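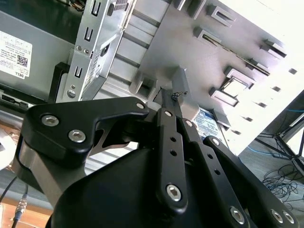
Was gehört ins Budget, wenn ein Greifer Rechner zerlegen soll?
Der Greifer, der Adapterflansch, ein Satz Ersatzfinger und deutlich mehr Einrichtzeit, als im ersten Antrag steht.

Plelby Zweifingergreifer, Ausführung Demontage

Gebaut für Arbeiten an Gehäusen, Laufwerkskäfigen und Blechteilen, also für alles, was Konstrukteure einmal zusammengesetzt und danach vergessen haben. Die Finger laufen schmal zu und kommen zwischen Blechlaschen, an denen sich der Mensch sonst die Knöchel aufreißt.

Technische Daten
Hub: 70 mm
Fingerlänge: 108 mm
Finger: 2, einzeln tauschbar
Lieferzeit: 38 Werktage ab Auftragsbestätigung

Lieferumfang
Greifer mit montierten Fingern, Anschlusskabel, Innensechskantschlüssel. Der Schlüssel verschwindet erfahrungsgemäß in der ersten Woche, wir legen keinen zweiten bei.

Nicht enthalten
Roboterarm, Flansch, Steuerung, Geduld. Flansche für gängige Arme führt Bandara, bitte vor der Bestellung das Lochbild prüfen.

Planungshinweise
Fingerspitzen sind Verschleißteile und gehören in die laufenden Kosten. Wer sie als Investition bucht, erklärt das im April der Buchhaltung. Kabel am Arbeitsplatz vor der Inbetriebnahme festlegen, der Arm räumt nicht auf. Gebrauchte Rechner zum Üben bitte selbst beschaffen, der Keller gibt meist genug her.

Angebot und Leihstellung: Hedvika Oravec, Vertrieb
Technische Rückfragen: Marlina Hidayat, Anwendungstechnik

Preise auf Anfrage. Ja, wir mögen den Satz auch nicht.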